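Home | Visits | Clubs | Write to us

An Afternoon with the Sestbridge Robotics Club

I had been promising myself a trip out to Sestbridge ever since the fall newsletter, and last Thursday I finally made it, after one wrong turn and a very good cinnamon roll in Ovton. The club's open afternoon drew 75 visitors this November, which is a lot of coats for one hallway, and everybody I met was as friendly as could be.

This year's student project is called Noslow, and the job they have set themselves is folding T-shirts on a sofa. I laughed when I read that on the sign-up sheet (I have a basket at home that could use the help!), but after an hour with these kids I have a whole new respect for laundry.

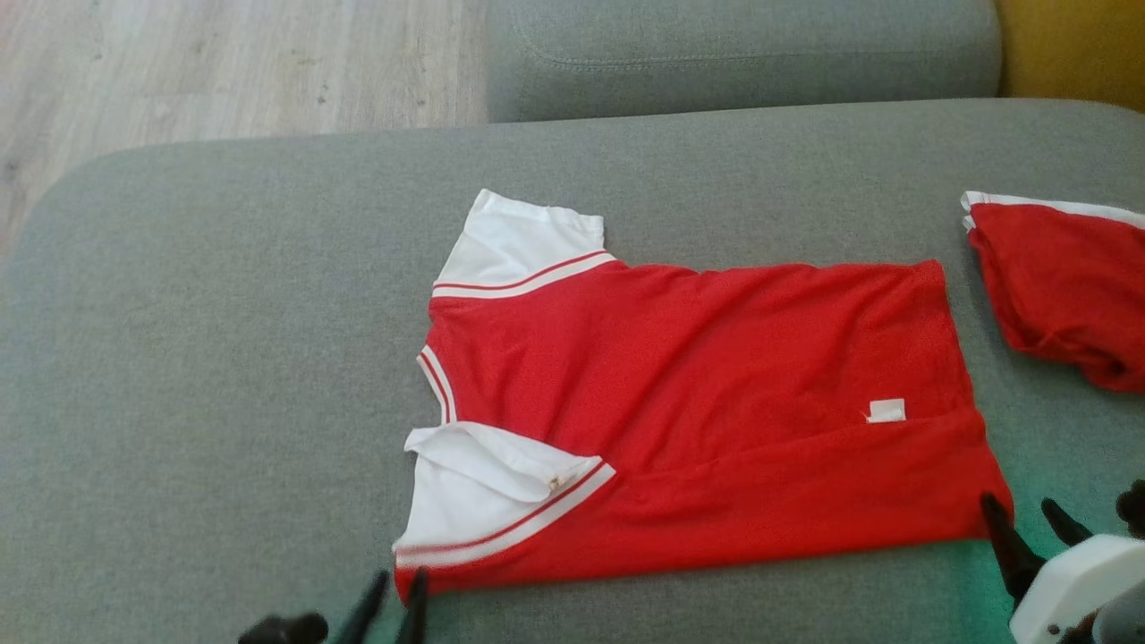 Yeshi Gebreyes, who is in her second year with the club, was kind enough to sit me down and explain why they didn't start with something easier, like blocks. A block stays the same shape when you pick it up, she told me, and a shirt never does. Sleeves are the worst of it. The students log every attempt in a big spiral notebook, and they were up to number 167 when I looked over her shoulder, with notes like "collar again" and "try lower grip" in three different colors of ink. I could have read that notebook all afternoon.

They call the control program Dai, and the younger members talk about it the way my brother talks about his old truck, fondly and with a fair amount of complaining. Each team gets 30 minutes at the controls before the next one takes over, and I noticed that they handed over with real courtesy, pointing out what had been giving them trouble. 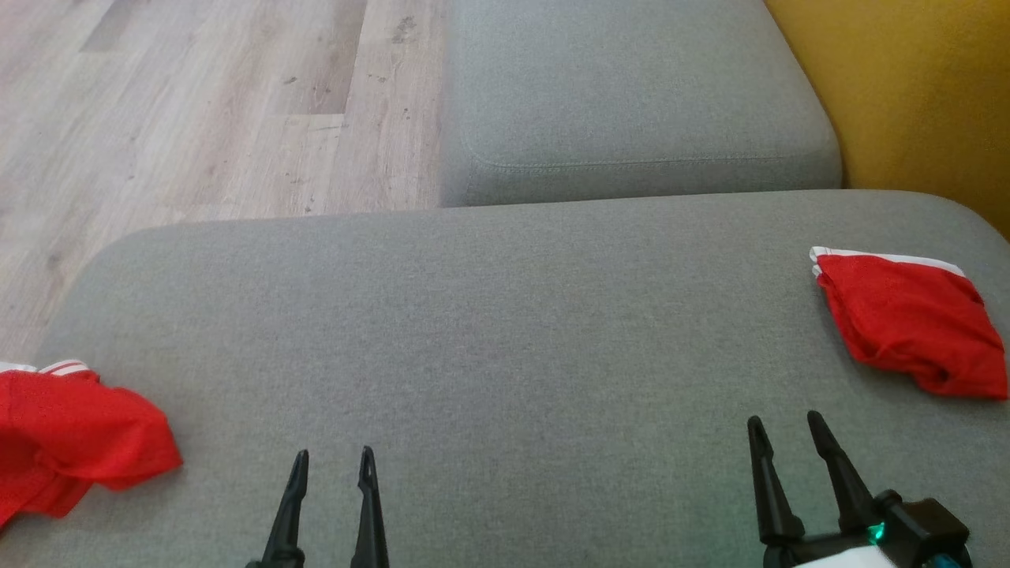

Red fabric on the gray sofa, with both grippers open.

I stayed for the question time at four o'clock, then for the cookies, and then for a long chat about elbow joints that I only half followed. If you have a middle schooler who likes taking things apart, do go along. New members are welcome after the winter break, and they don't need to know any programming to start.

156 shares | 30 comments

Contact | Back to top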